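How I stack bowls so they don't stick (and fit the shelf)

I've written about plates and I've written about mugs, and the thing people kept emailing me for was bowls. Fair enough! Mine used to live in one wobbly tower behind the cereal, and every few months I'd pull the bottom one out and hear that awful chipping sound.

So this is what I do now. You'll need your bowls, a clear bit of bench or table, a dry tea towel and maybe 4 minutes if you aren't a ditherer (I'm a ditherer).

First, get everything out. All of it, even the weird one from the market. Sort by shape before you think about colour, because two bowls in the same pink can have quite different bases, and the base is what decides whether they'll sit together. My Kanach set and my old Villalba ones look like cousins on the table and will not nest for love or money.

Next, wipe the inside of each bowl and the foot underneath. Any dampness in there and you get suction, and then you're standing at the sink twisting two bowls apart and swearing.

Now start the stack. Put one bowl down flat where you've got room on all sides, then lower the second one straight in with your fingers on the outside of the rim. Keep the others off to the side until you're ready for them. 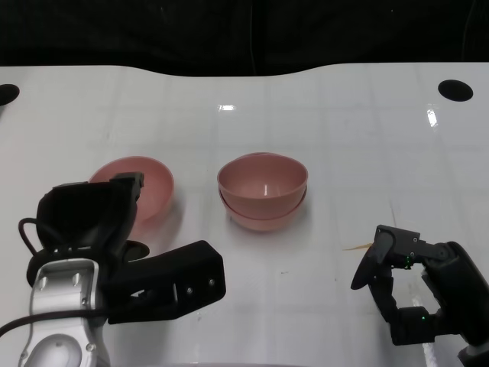
Zahira Ginting wrote in to say she stacks hers upside down, rims on the shelf, and hasn't had a dusty bowl in years. She does worry about the glaze rubbing, though, and wanted to know if a bit of paper towel between each one would help.

Yes to the paper towel, Zahira, if they're proper glazed ceramic. I cut mine into quarters so they don't poke out over the rim. For upside down, try it if your shelf is smooth, but on my wire racks the rims catch and the whole lot goes sideways.

Once the first two are in, give the top one a tiny turn. It should move freely. If it grabs, lift it out and dry it again, or accept that those two aren't a pair and start a second stack. 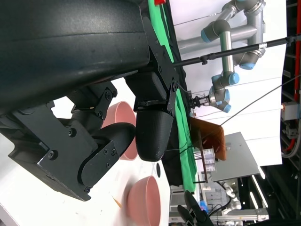
Then check the height before you get carried away. My shelf has 131 mm of clearance, and I leave a good finger's width on top so I can lift a bowl out without scraping the shelf above. Short stacks side by side beat one tall one every time, especially if there are kids fetching their own brekkie.

Last job is carrying them over. Both hands, one under the bottom bowl, and have the cupboard door open already!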